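4.2 Default settings and what people do with them

Gukau shows a photo at full column width unless the user says otherwise, and the switch for saying otherwise sits 2 menus down. Of 1,919 accounts in our January sample, 89 had found it. We admire them.

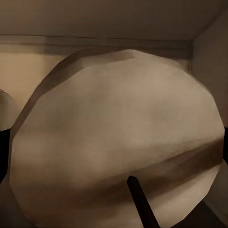
Figure 3. Pale rounded object, computer-rendered.

Sperling, the smaller network, crops every upload to a square and lets the owner undo this with one tap. Few bother. Our interviews suggest that users treat a default much as they treat the weather.

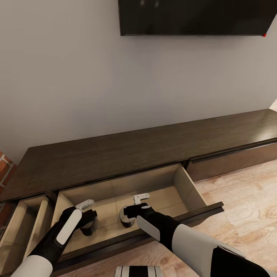
One Brullora user objected that she had left her feed alone on purpose, thank you, and resented being filed under inertia. The point is fair, and our logs can't tell contentment from neglect. We therefore asked 400 account holders to describe their own settings from memory. Most described a different app.
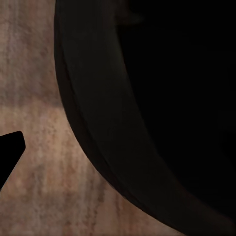
Larger photos also went with longer visits on Fundden, though its designers moved the comment box in the same release, a kindness to users and a nuisance to us. We report the two changes as one and return to the comment box in Section 5.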